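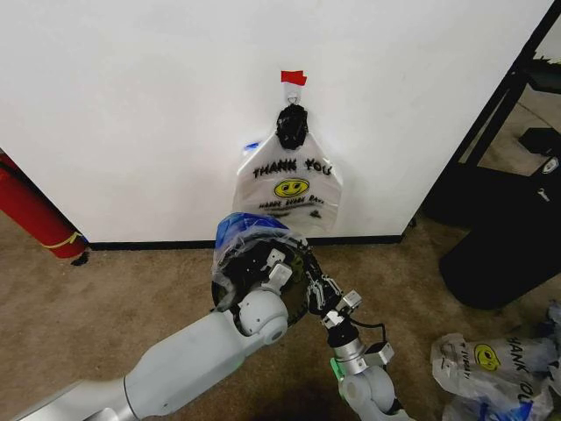
3.2 Bag reuse in households

Diaries were returned by 475 of 518 households in Lanent and Flullby. Each entry gave the type of bag, the store, and any second use.
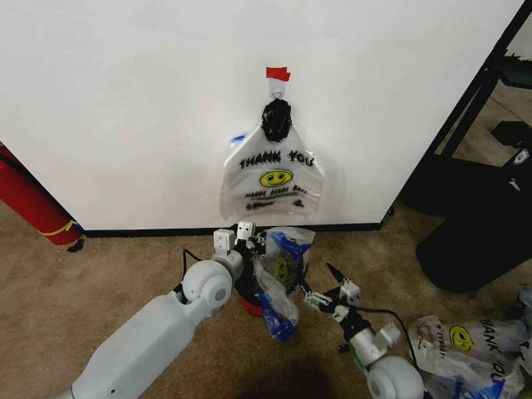

Thin plastic bags were reused mainly as bin liners. Figure 3 shows a bag of this type, with printed lettering and a smiley face. Bags with torn handles were coded as discarded.

Figure 3. Thin plastic shopping bag hung from an adhesive hook.

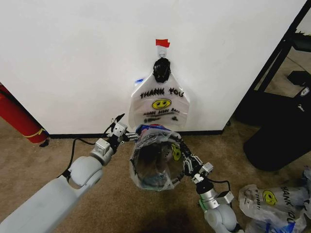
3.3 Store records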